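3.2 The worktop as a place for putting things down

In the first part of our study the residents of Hollitgate kept a short diary of their kitchens. The 757 diary entries showed us that cooking was only one of many uses of the worktop. People wrote much more often about things that were "just there for now": a parcel, a school bag, clean laundry on its way to a cupboard. We call this temporary placing, and in this section we look at how it is layered on top of the equipment that stays in the kitchen all the time.

The households were chosen from the Flelari housing survey, which covers 2582 flats. We visited 21 of them, and each visit lasted approximately 70 minutes. In every flat we asked for permission to look at the worktop as it was, without tidying. Some residents had cleaned before we came, and we accepted this as a part of the data.

A first result concerns objects that do not belong to cooking. Tools, lamps, and bathroom or kitchen fittings were often mentioned in the diaries, and they tended to arrive on the worktop close to items of daily use. A faucet can lie beside a plate, with its base plate over a bamboo board, and the two kinds of objects then share the same small area. 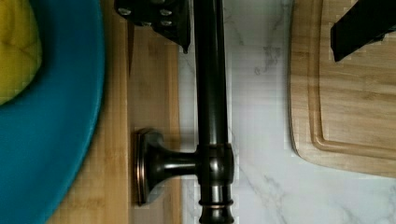

Earlier work on storage, in particular the Fotix inventory method, treats each object as a member of one category with one correct place. For our material this was too strict. A resident who needs to put down something long will look for a free length of surface, and the category of the thing has little influence on the choice. We therefore coded each placing by three simple questions: what is the object standing on, what is next to it, and must it be moved before the surface can be used for food.

The second result is about height. When the flat surface is occupied, residents begin to use the tops of appliances. Toaster ovens are a common case, as the top is wide and level and stays free between meals. Textiles were the most frequent items in this position, usually folded and stacked (Figure 2). Jars and canisters behave differently – they stay at the back, against the wall, and form a line which almost never changes between two diary entries. The middle of the worktop is then left for boards, lids and other flat items, which are moved many times in one day. 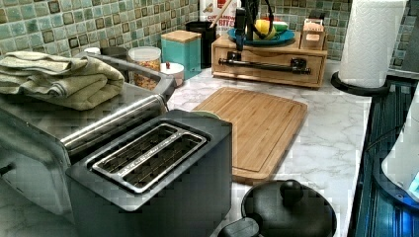 Figure 2. Worktop with folded towels on the toaster oven, a bamboo cutting board toward the center and containers along the back.

We observed that the board often works as a border. Residents spoke about "the board side" and "the other side", also in kitchens where the board was not used for cutting at that time. In the Zawadzka scale of kitchen order, such a worktop would get a low score, but the residents themselves did not describe it as disordered. They could usually tell us where a certain lid or towel was without looking. We return to this difference between measured and felt order in Section 4, where the evening entries are compared with those written on Saturday.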